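### Teleoperation: simulated kitchen sessions now open

The simulated kitchen for the Dunari project is ready for anyone who has finished the introductory hour. Operators drive both arms at once from the desk in the Wirkent office, one hand controller for each arm, and every session is saved as a demonstration for training. We have 199 demonstrations so far and would like 400 before the January review.

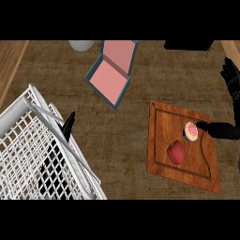 Booking is through the shared calendar, in slots of 90 minutes. Please don't book two in a row, as control gets noticeably worse when people are tired. The task list is pinned beside the desk. If you are new, start with the items on the cutting board. The donut is a fair first target for the right arm: come in low and level from the side, and go slowly over the last bit before contact. The pepper has a less regular shape and is better left until you are used to the view from above. Work with the wire dish rack comes later in the list, and it needs patience with the wrist angle.

A few people have asked whether failed attempts should be deleted. Keep them, but mark them as failed before you close the session. Béla Erdős went through 58 unmarked recordings last week and would prefer not to do it again.

The Malý controllers have new firmware, so recalibrate before your first run. If the left one drifts after that, write the time in the log and carry on with the spare pair from the cupboard.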